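Tips from the workshop: building a hand-held gripper for bed linen

Our group builds a two-finger gripper at the Pisura shared workshop, and we practice with it on a bed with a sheet and one blue cloth. I write down what helped us, maybe it helps you too.

Check the bolts on the finger joints before every session. We use hex-socket bolts, so keep the right key on a string near the bench. Tighten by hand and stop when the joint has no play. If you tighten more, the fingers become slow.

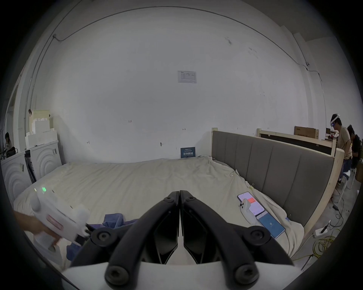

For the fingers we tried hard plastic first, and it slipped on cotton. Soft pads are much better. Clean them with a damp rag and let them dry 12 minutes.

Do not pull the sheet flat. A crumpled cloth gives the fingers an edge to take - a flat one is very difficult, and I would leave it for later.

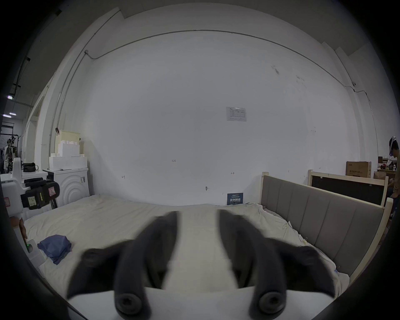

Sand the inside of the tips with 400 paper, then 800 if you still feel a sharp place. Fine fabric catches on everything.

Keep the first movements slow. We close the fingers, lift a little, wait, and put down again. After 100 lifts look at the pads and turn them if one side is worn.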